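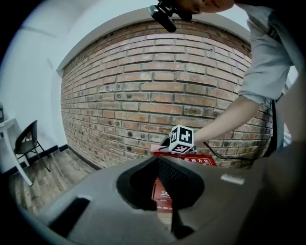
The red sign by the brick wall. 使用方法 means "how to use".

The extinguisher box was the last thing on the list for the brick room, and I had put it off because I assumed it would take five minutes. It took most of an hour, mostly spent on brick dust.

For anyone who has not read the earlier posts: Feng-yi Fung and I share the ground floor at Gál, and we split the upkeep by wall. She has the plastered ones. I have the red-brown brick one and whatever stands against it. Old brick sheds. The faces on ours are pocked with small holes, the edges chip, and the grit ends up on anything with a flat top. A glossy red box on the floor is a very good place to watch this happen.

The cleaning itself

I use a cloth and water with a small amount of dish soap. No solvent, no spray polish, nothing with a citrus smell. The printing on the box is white on red and I don't know what the ink is, so I treat it as if it will come off. I also don't spray at the box directly. The cloth gets wet at the sink, gets wrung out hard, and then goes to the box.

The order I have settled on:

Dry pass first, top edge only. Brick grit is abrasive and a wet cloth turns it into a scouring paste. I found this out on a powder-coated shelf in May and the shelf still shows it.

Damp pass on the top, then the front, working down. The front has icons, text and diagram panels, and the low one shows a figure operating an extinguisher. Wipe along the text, not across it. I can't defend this on technical grounds but I do it anyway.

Dry the top edge again. Water sits in the lip otherwise.

Leave the back until the box is pulled out from the wall.

The back is the awkward part. The wall curves and the box doesn't, so the gap behind it is narrow in one place and wide in another, and a fair bit of rubble collects in the wide part. I got it out with a paintbrush and a dustpan. A vacuum nozzle won't fit unless the box is moved a long way, and the box is heavier than it looks when it is full.

About the gloves

Feng-yi asked why I bother with gloves for water and soap. The mortar is the reason. The joints are light grey and sandy, and the dust dries out my hands badly enough that I notice it the next day. Any thin glove will do as long as you can still feel a raised edge through it.

What to look at while you are down there

I am not a fire technician and this is not servicing. Ours is done by a contractor, Wevgate, and their person, Vilmos Vass, was patient enough to tell me which things an ordinary tenant should check and which to leave alone. The tenant's list is short:

The pin is in and its seal is unbroken.
The needle is in the green, if the model has a gauge.
The hose has no cracks where it bends. Flex it gently at the collar and look for fine lines.
The body has no dents and no rust at the base ring.
The instructions can be read by someone standing up.

That last one is where the sign comes in. The text on the box is near the floor, and a person in a hurry isn't going to crouch to read it. The sign goes up on the brick for that reason. Ours is in Chinese, like the rest of the signage in the building, and white on red is legible from a good way off even in the poor light we have in winter. I wiped it with the same cloth, rinsed, and a light hand.

Fixing a sign to this wall is its own subject. Adhesive pads don't hold on the brick faces, for the same reason nothing stays clean beneath them. Drilling the mortar joint works better than drilling the brick, and the hole can be filled later with a bit of lime mix. Ildikó Csizmadia did the drilling for our shelves that way and used 12 screws where I would have used half as many. None of them have moved.

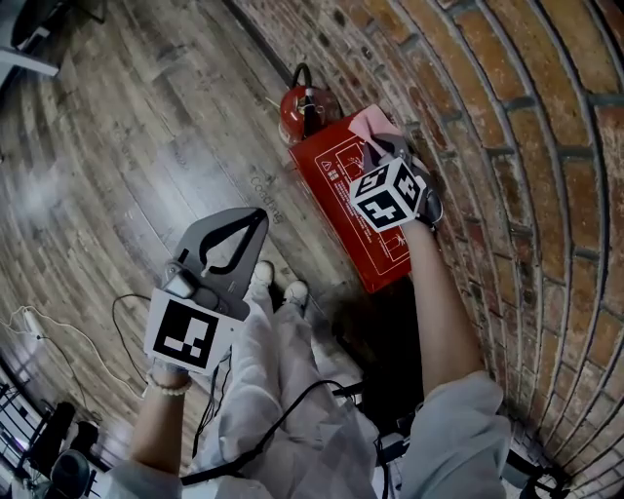 Pink cloth on the top edge of the box.

Where the box should stand

I had a long exchange with Ildikó Simon about this. She wanted it moved to the plastered side, where there is less grit. My objection was that everybody who uses the room has seen it against the brick and would look for it there. A cleaner box in a place people don't expect is a worse result. Vilmos agreed with the principle but said the thing that matters more is keeping the floor in front of it clear, and that he finds chairs, bags and once a bicycle parked in front of them.

So it stays at the base of the curved wall. I have made two small changes. The first is a brush-down of the bricks directly over it every few weeks, dry, with a soft hand brush, catching what falls on a sheet of newspaper. The second is a line in the upkeep book for the date of each check. The first entry is December 13, 2023.

I did consider a sealer for that section of wall. Viktória Gulyás used one called Drunodine on her hallway and was happy with how it stopped the shedding, but it darkened the brick noticeably and the boundary between treated and untreated looks like a tide mark. On a wall with this much variation between orange and brown I would rather keep sweeping.

Floor

The planks along the skirting needed doing as well once the grit had come down. Sweep along the boards, then across, then a barely damp mop. The skirting is dark and shows pale dust more than anything else in the room, so I do it last with whatever is left of the cloth.

The cloth went in the wash by itself. Don't put it in with clothing, the sand gets into everything and then into the machine's filter, which I will have to write about separately as ours is overdue.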